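Perkow Returns Centre
Workstation Set-up Guide, Part 4: Battery Cells with Robot Assistance

Print this page | E-mail this page

Issued March 8, 2022. Replaces the January edition.

4.1 Purpose and scope

This section sets out how operators are to prepare, start and supervise a battery cell on the Catorlow line. It applies to all returned handheld devices powered by AA batteries. Devices with sealed or built-in batteries are handled under Part 6 and must not be placed in a battery cell.

Under the previous arrangement, one operator opened each device, took out the batteries by hand and sorted them. The robot arms now carry out the removal. The operator prepares the device, watches the cycle and decides what happens to anything the arms cannot finish. Position descriptions have been amended to match, and no operator's classification or rate of pay is reduced by the change.

4.2 Before starting

1. Sign on at the cell panel with your own code. Do not work under a colleague's sign-on.
2. Confirm that the emergency stop has been tested this shift and that the test is initialled on the cell card.
3. Clear the work surface of packaging and of parts left from the previous batch. Hand tools may remain within the cell only if they are on the cell card.
4. Check that cables along each arm are tied and are not caught on a mounting plate or joint.
5. Look over the gripper fingers. Wear and light dust are acceptable. Report a cracked or bent finger to the Leckie maintenance desk on extension 401.

CAUTION: Never reach between the arms while the panel light is amber. Amber means paused, and a paused arm may resume without further warning.

4.3 Preparing the device

6. Remove the battery cover and place it in the grey tray outside the cell.
7. Inspect the compartment for leakage, swelling or corrosion. If any is present, stop and follow the damaged battery procedure in Part 7.
8. Set the device in position with the open compartment facing the wrist camera.
9. Step back behind the floor line and press Start.

Batteries of different makes or colours are often found in the same device. The cell treats each battery separately, and operators need not match them beforehand.
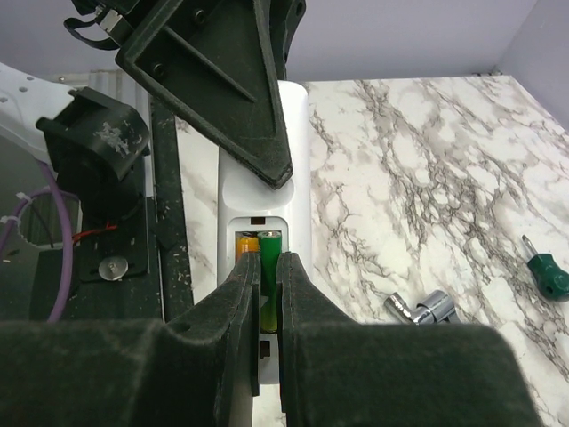

The arms close on one battery at a time. During this stage the operator is to keep the device in view, either directly or on the panel screen, and to keep one hand free for the stop button.

10. If a battery has not come free after three attempts, the cell will pause and request assistance. Press Hold, wait for the light to turn red, and only then enter.
11. Free the battery by hand, place it in the sorting bin and record the assist on the panel.
12. Leave the cell, close the gate and press Resume.

NOTE: Assists are recorded to improve the cell. They are not used to assess individual operators. Questions about this undertaking may be put to Harriet Quintanilla, Workplace Relations.

4.4 Rotation and workload

An operator may supervise no more than two cells at once. Supervision is limited to 80 minutes, followed by a change to another task or a scheduled break. Operators have reported that watching is more tiring than removing batteries by hand, and the limit was set after consultation with them.

The sorting bin is to be emptied at 500 batteries or at the end of the shift, whichever comes first. Gripper fingers are replaced at 3,000 cycles by maintenance staff only.

4.5 Training

Operators must complete the Hullis induction module and two supervised shifts before working alone. Those who previously worked at the manual benches will have priority for places. Bookings are made through Kaisu Kemppainen, Training Coordinator.

Related sections
Part 3: Receiving and Unpacking
Part 6: Sealed and Built-in Batteries
Part 7: Damaged Battery Procedure
Catorlow Line: Shift Handover Form

Contact: Perkow Returns Centre, Operations Documents | © 2022 Perkow | Back to top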